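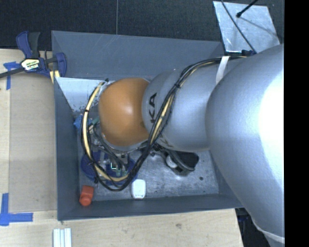

Kamell cell: cable loop, bin position, and a long evening of small things

May 13, 2026, Oserberg workshop, back bench

Came in meaning to spend the whole evening on picks and spent most of it on cables instead, which I suppose is how it goes with this build. Writing it all down while the kettle's on, partly for whoever has the next slot and partly for me, as I clearly didn't write enough down last time and had to work out half of it again.

Cable bundle

The bundle still runs along the outside of the arm, under the pale strap, down past the lettering and then round in the big loop by the orange cover. It's not pretty but I've grown rather fond of it. The trouble last session was that I'd tied everything down nice and snug with the arm parked, and then of course as soon as the last joint turned any distance the bundle went tight and started tugging at the connectors on the tool. So I cut those ties off, pulled more slack through and let the loop hang out wide. The length past the strap is now 1520 mm, measured with the tape laid along the cable, and I'd ask everyone to please leave it at that until we've had a few proper sessions on it.

The price of a big loop is that it hangs down towards the bin. With the tool low over the left half it swings out past the cover and gets closer to the left wall than I'd like. I ran the wrist slowly through its turn at low speed with my hand on the stop and nothing caught, but I could feel myself holding my breath for the last bit. If you're planning picks close to that wall, come in from the right and keep the wrist where it is on the way down.

Some of the tie tails want trimming. I left them long in case I had to redo the lot, and they do stick out. Flush cutters are in the drawer under the vice, not in the electronics box where they belong. (My doing. Sorry.)

Bin position

The bin had crept again. We've been nudging it every time somebody leans over to fetch something out, and there's no point teaching positions to a thing that wanders. It's held with the bar clamp at the far left corner now, and there's blue tape on the bench along that side, including an angled corner mark by the near left. If it has to come out, please put it back to the tape before you put the clamp back on, and do look at both marks, as I've managed to line up one beautifully while the other was miles off.

From the base centre line to the near wall I make it 526 mm. I've put that in the Diltik setup file in place of the old figure, and kept the old one in a comment underneath in case I've read the rule wrongly. It was getting late by then, so a second pair of eyes on that would be very welcome.

I don't love having only one clamp on it. It holds well enough against an ordinary knock, but I leaned on the opposite corner and could feel a bit of give. Another clamp would sort it if we can find somewhere for it to sit where the arm won't meet it. I tried the long one from the woodwork side and the handle stood up exactly where the big segment wants to be, so that one's out.

Picks

Mixed odds and ends in the bin, same idea as before: some hard, some soft, different colours, nothing we'd cry over. I did two runs.

First run was with the old approach height. The small white one by the near wall was the awkward customer. The tool came down beside it, closed, and pushed it further towards the wall, and then it was too near the wall to try again. I fished it out by hand (arm stopped, key out, please always) and set it back a little further in. The red-orange one in the corner I never got a decent go at, and I think corners are simply going to be miserable until we've got a better angle on the tool.

Second run I raised the approach and slowed the last stretch right down. Much nicer! The dark blue rounded one came up on the first go and went back down without being dropped, which cheered me up no end. The crumpled bright blue one over by the left wall I left alone on purpose, with the loop being what it is.

The black and grey one with the curved handle is interesting. It's a good shape to grab if you come across the handle, and a dreadful one if you come along it. Diltik kept choosing along it. I had a look through the settings to see whether I could tell it to prefer the narrow direction and found something that looked promising, but changing it altered the behaviour on everything else as well, so I put it back.

Light

There's a bright patch on the upper left of the bin, inside, and the floor is scuffed and speckled enough already without help. I had a couple of detections on bare floor and I'm fairly sure it was marks it was seeing. A sheet of plain matt card in the bottom would be the cheap test. The Mustonen lamp has a dimmer, but the knob slips on its shaft and you can't set it the same way twice.

For next time

Check the 526 with a fresh head.
Trim the tie tails once we're happy with the loop.
Matt card in the bin, then the same objects again with the lamp left alone.
Find another clamp, something low.
Try the handle one turned the other way and note which direction it chooses.

Arm is parked, key's back on the hook, and I've saved tonight's setup under a new name so the November one is still there if mine turns out to be rubbish. The tea towel by the sink is mine and needs a wash, I'll take it home on my next visit.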